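Tiempo de lectura: 4 min

Economía doméstica y vida material — Apuntes de la unidad 5
El presupuesto de los gastos que no parecen gastos
Prof.ª Rocío Villca
Versión revisada, 2018-11-28

En la unidad anterior dejamos a la familia Wan (nuestro hogar de trabajo durante todo el curso, paciencia) con el alquiler pagado, la despensa llena y una sensación general de prosperidad. Hoy se la quitamos.

5.1. Qué es un gasto menor

Llamaremos gasto menor a toda compra que se hace sin consultar a nadie y se olvida antes de llegar a casa. El criterio es la memoria, no el precio: una bayeta cara que todavía duele no es un gasto menor. Pilas, bombillas, ganchos, regletas, adaptadores, tapones de fregadero. Quien lleve cuentas los apuntará en «varios», la categoría donde van a morir los presupuestos.
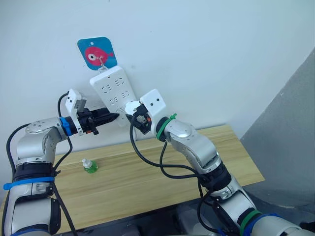 Fig. 1. Regleta blanca en la pared: un «varios» de manual.

En el cuaderno de los Wan, la partida de «varios» sumó 596 en octubre, frente a 51 de transporte. Las cifras van en unidades de cuenta, como siempre; en el examen pueden ponerles la moneda que más les consuele. Lo interesante es que, preguntados por separado, los dos adultos de la casa calcularon la partida muy por debajo y cada uno atribuyó el exceso al otro. Este resultado se repite todos los años con las familias de ustedes, así que no se rían todavía.

5.2. Coste de compra y coste de tenencia

El precio de la etiqueta es solo la entrada. Un objeto doméstico cuesta además lo que ocupa, lo que consume, lo que hay que limpiarlo y lo que se tarda en encontrarlo. A esto último lo llamamos coste de búsqueda y casi siempre se paga dos veces: primero en tiempo y luego en la tienda, cuando uno se rinde y compra otro igual. El primero aparece esa misma noche. 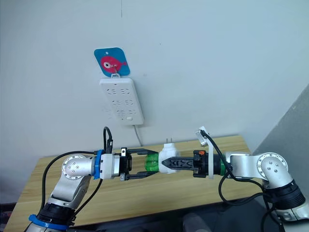 Ekkachai Suksawat, que dio esta asignatura antes que yo y me dejó en herencia sus apuntes y una grapadora, proponía la regla del segundo ejemplar: si en una casa hay dos cosas idénticas y solo una se usa, la otra se anota como pérdida. Es una regla brutal. Aplicada a los cargadores, arruina a cualquiera. Aplicada a los libros, acaba con matrimonios, y por eso en esta unidad los libros quedan fuera.

Fórmula para el cuaderno:
coste anual = (precio / años de uso) + consumo + mantenimiento + reposiciones por extravío

El último término es el que todo el mundo borra. No lo borren.

5.3. La depreciación de lo barato

Los manuales explican la depreciación con un coche, lo cual es cómodo y poco útil para quien va en autobús. Prueben con el contenido de un cajón de cocina. Cada pieza vale poco y dura mucho — demasiado, a veces — y el valor de reventa es cero desde el minuto en que se abre el envoltorio. El cajón entero de los Wan, inventariado a precio de compra, dio 1.753. A precio de mercado dio risa.

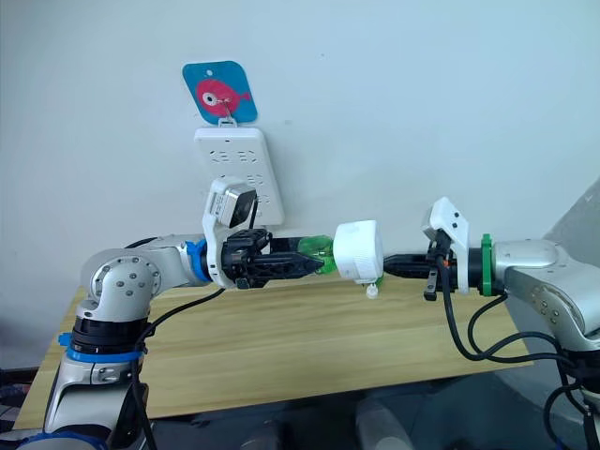
De aquí salen dos posturas. La de la escuela ahorradora: todo lo que no se haya usado en un año sobra. Y la de mi abuela: en cuanto lo tires, te hará falta. La evidencia disponible favorece ligeramente a mi abuela, aunque la muestra es pequeña y la anfitriona influía mucho en los resultados.

5.4. Fondo de reposición

Sumadas las cuatro partidas invisibles, a los Wan les salen 3.684 al año. Divídanlo entre doce y tendrán la cuota mensual del fondo de reposición, que se aparta al cobrar y no se toca para cenas. Si a final de año queda saldo, se arrastra. La tentación de celebrarlo con una compra menor está prevista en la bibliografía.

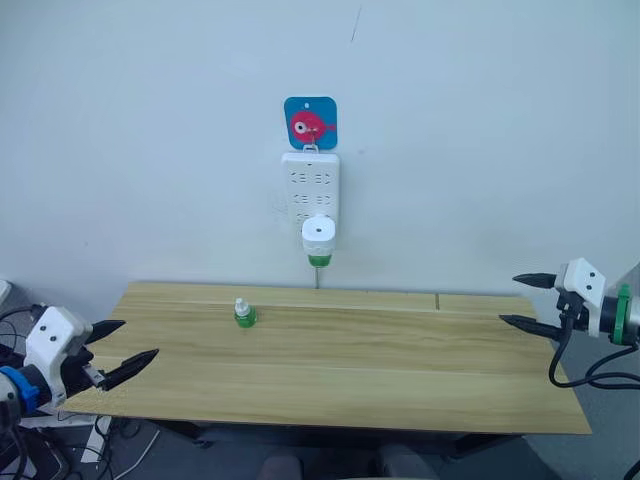

Un aviso sobre los redondeos: háganlos al final. El curso pasado recibí un trabajo con cada línea redondeada hacia abajo «por optimismo», y la familia terminaba el año con más dinero del que había ganado.

Para entregar

Elijan un solo cajón de su casa. Inventario completo, precio estimado, fecha aproximada del último uso y firma de alguien que conviva con ustedes. Máximo dos páginas. Los cajones de terceros requieren permiso por escrito.

Relacionados
Unidad 4: Alquiler, despensa y otras certezas
Unidad 6: La garantía que nadie guardó
Cómo citar un recibo ilegible
Soluciones a los ejercicios de octubre

Este sitio utiliza cookies propias y de terceros. Si continúa navegando, acepta su uso.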